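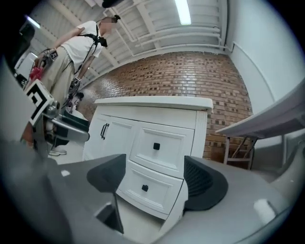

Print this page | E-mail this entry

December, trial of the Jivby hand-held kit, second notebook. Started 9:40 with the loaner set from Zarnis and I am already a fan! Two grippers per person, one in each hand, and you just do the chore while the thing records. Mireille wanted to begin with drawers, I wanted soft stuff, so we did both. The red cloth is my favorite test item so far because it crumples into a different shape every time, and the fingers pinch it low and near the body quite happily. Cloth is where the last kit we had on loan (the Hapeta) drove us up the wall. Farzad's note from that one reads "drops towels, hates towels."

We logged 48 takes before lunch and threw out 3, all for the same silly thing: tag hidden behind a forearm when you reach across yourself. Keep elbows out. Balthasar has asked Zarnis whether the marker block can be turned on its mount, no answer yet.

Small square knobs are harder than bar handles. With the bars you hook a finger behind and pull, lovely. With a knob you have to come in straight and close gently, or you end up shoving the drawer shut again. Lower drawers are best done sitting down on the stool.

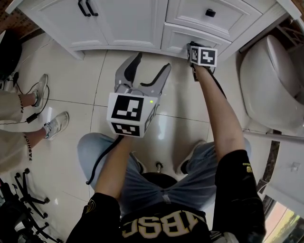
I tried them standing and my back complained after ten minutes. Sitting also keeps the wrist flatter, and Jamshid thinks the tracks look smoother for it. I'd like to see more than 26 seated takes before I believe him, but the first plots are really nice.

Cables: still my one real gripe. They want to wander under shoes and casters. Nii suggests a soft sleeve up the forearm with a strap at the elbow. Worth a try, we have sleeve left over from Isach.

Grip effort is light, even on the left, where I'm clumsy. Rubber pads clean up with a damp rag. Have not tried anything heavy.

To do:
- ask for spare pads and a price for two more pairs
- same drawers, lights off
- cloth into drawer, one take start to finish
- Mireille to write up the calibration steps while she remembers them

Recent entries
Hapeta loaner: towels, round 2
Isach cable sleeve, lengths and leftovers
Unpacking the Jivby kit
Print | E-mail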